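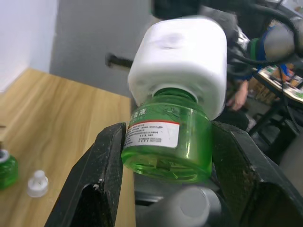
Ticket 953: plug-in mosquito repellent, back room

Status: open, then closed, then open again
Reported by: Benjie Maglaya
Handled by: Dindo Lumanlan
Opened: 29/02/2020

Problem as reported

"The mosquito thing doesn't work and I have been bitten on the ankle." No further detail was supplied. I asked which ankle, for completeness, and was not given an answer.

The mosquito thing is the liquid type: a green refill bottle that screws up into a white heater, which goes into the wall outlet and warms the wick. We have had it since December. It worked fine over at the Hinora office, where the mosquitoes may simply be more polite.

First checks

Power strip. The one on the wall over the table, hanging from the blue fish hook. Switched it off, switched it on, plugged in the desk lamp. Lamp came on. Tried the lamp in all the other sockets as well, because Benjie was watching and I wanted to look thorough. All good.

Heater. Plugged it in with the bottle attached and left it for 37 minutes. Held a finger near the top. Barely warm. Could not smell anything, though I have had a cold since Tuesday's cousin came to visit, as my mother puts it, so I asked Benjie to smell it. He said it smelled "like a heater." Noted.

Bottle. Still has liquid in it, so this isn't the usual complaint, where someone has been running an empty bottle for a month and feels let down by science.

Working theory at this point: the wick isn't sitting right in the heater, or the neck is cross-threaded. A refill that goes on crooked looks screwed in and isn't. Benjie says he put it on "until it stopped," and a crooked thread also stops. 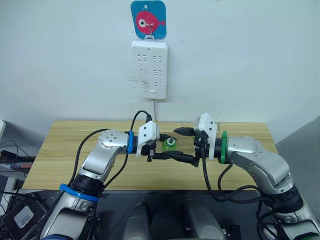 Before anyone unscrews one of these, pull it out of the wall first and let it cool. I wrote this on the last ticket too, and the reply was a thumbs up from someone who then did it live. Keep the bottle upright the whole time. The liquid gets on the table, and then the table smells of it until you retire.

Steps taken

1. Unplugged the heater. Waited 4 minutes, then waited some more while Benjie told me about the ankle.

2. Tried to unscrew the bottle by hand. It would not move. Either the thread really was crossed or Benjie is stronger than he looks.

3. Tried again with a rubber glove. Some movement, plus a creak I didn't care for.

4. Held the bottle low on the body and turned only the white part, a little at a time. Squeezing up by the neck just pinches the thread tighter. Came loose on the third go.

5. Checked the wick. It should run from the neck down into the liquid, straight, without leaning on the side. Ours looked fine. Wiped the top with a dry tissue. There was a crust on it, brownish, which I have decided not to think about. 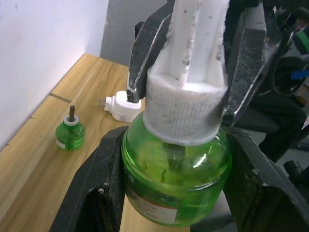

6. Wiped the dust off the ribbed parts. There is a surprising amount of dust in those ridges, and the only way to get it out is a toothpick. Do not use water on the heater. Do not use Benjie's toothpick either, he wants it back.

7. Screwed the bottle back on. Trick I got from the Bañez hardware counter: turn it backward first until you feel the thread drop, then go forward. It should go round easily with two fingers. If you are grunting, stop and start over.

8. Plugged in. Left it while I answered the Nistum ticket (printer, don't ask).

Result

Properly warm this time. Faint smell, confirmed by Benjie, who now considers himself an expert. Closed the ticket.

Reopened by B. Maglaya

"Bitten again. Other ankle."

So at least we now know there were two ankles involved.

Went back and found the heater plugged in and the window wide open. A repellent that size was never going to handle the whole outdoors. Closed the window. Benjie says he needs the air. I said he could have the air or the ankles.

While I was there I had another look at the refills. Please check the date codes on the label before you fit one. The print is tiny and I needed my phone flashlight. Also, anyone putting a spare away should stand it up with its cap on. They roll, and one leaking bottle in a drawer will perfume every envelope we own.
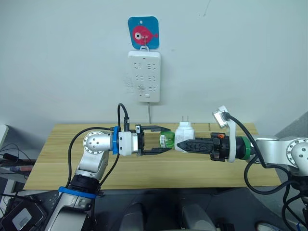 If it goes cold again after all this, I will assume the heater is worn out and order a new one from Dremell along with the next batch of cleaning stuff. Buy the heater and the refill as the same brand. The necks look alike from one make to another and they are not, and that is a decent way to end up back at step 2.

Still to do

Window screen. Requested 6 times now, by me, in writing.

Ask Benjie to wear socks.

Leaving this one open until we get through a full week without a bite report. Do not close it for me. Yes, Benjie, I mean you, I can see who clicks the button.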